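Home | Notebook | Bins | People | Search

Filed under: Grasping, data collection
2 min read

Tuesday, December 25, 2018

Came in because the arm doesn't know what day it is, and because I'd told Judite Arruda we would have up to 2,000 grasp attempts by the new year. We have 1,072. I blame the toys.

Added 133 today before lunch, on the Plornel bin. Same routine as last week: script picks a point, arm goes down, closes, lifts, label gets written, item goes back in the bin from a bit higher up so it lands somewhere new. That last part is doing less than we hoped. Light things tumble nicely. Heavy things land flat on the spot they came from and the arm picks them again in exactly the same way, very pleased with itself.

Bin walls are the other problem. Anything that ends up against a side gets a failed grasp, and the model is learning that walls are cursed. Kwaku Kwofie wants a nudge move that pushes things back towards the middle. I said fine, but then the nudges need their own label or we'll never untangle them. Left the code half done in Ryu, don't run it.

Labels: the finger-gap check still calls a pinched bit of cloth a miss. Went through 200 old attempts by eye and fixed the ones I could. Very dull. Cleseo log viewer crashed twice, so I was at least not bored the whole time.

Also retightened the bar clamps – the bin had crept towards the arm again and the depth offsets were out. If you move it, write it down. Sem, this is about you.

Afternoon set is food and the work glove together. Hard thing, soft thing, and the aubergine as far from the gripper as it could get. 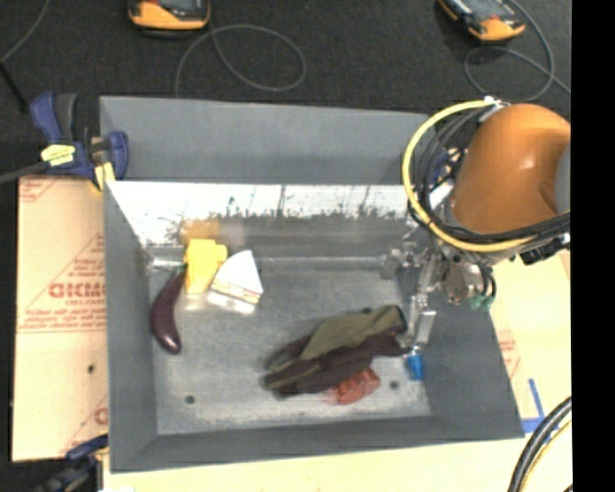

Custódio Carrilho read the draft of this and thinks the glove should come out until the label check is fixed, as every wrong miss teaches the arm to leave cloth alone, and we'll spend May teaching it the opposite. He'd sooner have fewer attempts he can trust. Probably right, which is annoying. Compromise: glove stays in, its attempts go to a separate folder, and I check them by hand.

To do: nudge label, new finger pads, reply to Grestier about the spare cable.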